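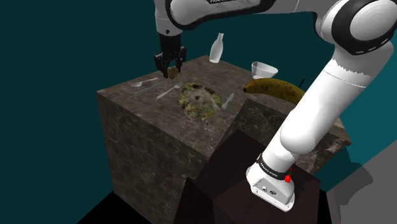

Our spring stone swap at the Nostbridge hall was the best one yet, and I'm still sorting through the samples I carried home! Since April we have been building up the lending shelf for anyone redoing a counter, a hearth or a garden table, and it now holds 286 pieces. Members keep asking which marble to start with, and my answer is always to go darker than you think. A brown-gray with lighter veins, like the big cube-shaped table in the picture, hides a coffee ring far better than white does, and the veins keep a large surface from looking flat. I love it next to teal, too.

The talk on sealing ran long because the questions kept coming (a good sign). Try your sealer on a spare piece first, leave it overnight, then put a few drops of lemon juice on it and see what you get. Polished marble will mark from acid whatever you put on it, so if that bothers you, ask for a honed finish. I switched two years ago and haven't looked back.

Hillomov Stone Yard has set aside 111 offcuts for our members, most of them big enough for a pastry board or a small shelf — bring gloves and an old blanket for the trunk. Zakaria Tile is lending us a wet saw for the next workshop, which has nine places. Four are already gone, so put your name on the sheet by the door if you want in. Beginners are very welcome!

Last updated: June 17, 2023

Contact us | © Nostbridge Stone and Tile Club | Back to top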